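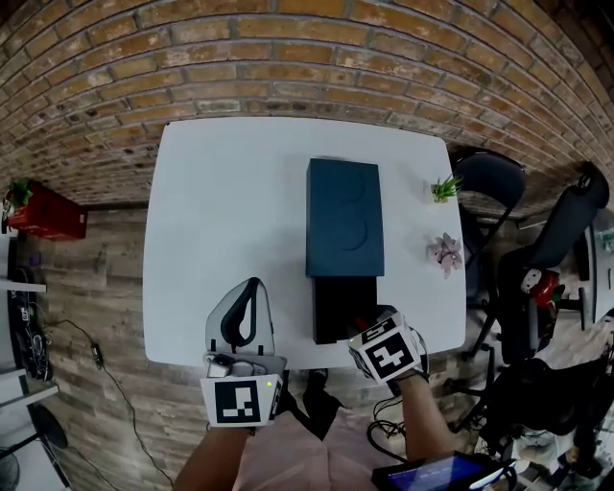 Figure 8.1 A two-piece box on a white table, with the black tray partly out of the teal lid.

Chapter 8
Boxes with Lids and Trays

Key terms: lid, tray, telescoping box, friction fit, air gap, clearance, blank, wrap, drop time

Most of the packages covered so far in this book are opened once and thrown away. A shipping carton is cut along the tape. A cereal box is torn at the flap. This chapter deals with a different group, the rigid box in two pieces, which is made to be opened and closed many times. Shoes, phones, board games, watches and gift sets are often sold in boxes of this kind, and many people keep the box long after they have bought the product.

A two-piece rigid box has a lid and a base. The base is often called the tray, because it holds the product. The lid slides down over the walls of the tray. When the lid covers the full height of the tray, the package is called a full telescoping box. When it covers only the upper part, it is a partial telescoping box. Both kinds stay shut without tape, glue or a latch. What holds them is friction between the inside of the lid and the outside of the tray, together with the air trapped in the space between them.

The distance between the two walls is called the clearance. It is the most important measurement in this chapter. If the clearance is too small, the lid sticks and the user has to pull hard or shake the box. If it is too large, the tray falls out when the box is picked up by the lid. Board and paper also change size with moisture in the air, so a box that fits well in a dry workroom may be tight after a week in a damp warehouse.

A case from the Gamstead plant

In May, the Allitz company began packing a desk clock called the Latuheru in a new two-piece box. The supplier, Biltaleo, made the lids and trays on separate lines. The first delivery was 667 boxes. Kidus Gebremichael, the packing supervisor at the Gamstead plant, noticed that workers were handling the boxes in two different ways. Some stood the box on the table and lifted the lid straight up. Others laid it down, held the lid with one hand and drew the tray out toward themselves with the other.

The second method was slower, but fewer clocks were dropped. When the lid was lifted straight up, the tray often came with it for part of the way and then let go. The heavy clock made this worse. Gebremichael asked the supplier for a drop test. In this test the closed box is held by the lid at a fixed height, and the time is measured until the tray slides free and lands. That time is called the drop time. For the Latuheru box, the buyer and supplier agreed on a drop time of up to 8 seconds with the product inside.

Ekene Etim, who ran the test at Biltaleo, found that the lids were within the drawing but the trays varied. The wrap, meaning the printed or colored paper glued over the board, was folded over twice at one corner on part of the order. This made the tray thicker at that corner. One tight corner was enough to tilt the tray inside the lid, and a tilted tray jams. The fold was corrected and the clearance was left as it was.

The case shows two things that come up again in this chapter. A box is used by hands, and the way people hold it is part of the design. A small change in the wrap can also matter more than a change in the board.

What this chapter covers

Section 8.1 names the parts of the rigid box and shows how the blank is cut, scored and folded so that the walls stand at 90 degrees to the bottom. Section 8.2 explains clearance and gives a table of common values by box size. Section 8.3 deals with wraps, including embossed and matte papers, and the marks that fingers leave on dark colors. Section 8.4 describes the drop test and the equipment needed for it. Section 8.5 looks at thumb notches, ribbons and other aids to opening.

You should have read Chapter 2 on paper and board before starting, as the terms grain and caliper are used here without further explanation.

Before you read

Find a two-piece box at home or at work. Open it the way you normally would and notice where you put your hands. Then close it, turn it on its side and open it again. Write down which way was easier and whether the tray moved evenly or caught at a corner. Keep your notes for the exercise at the end of Section 8.2.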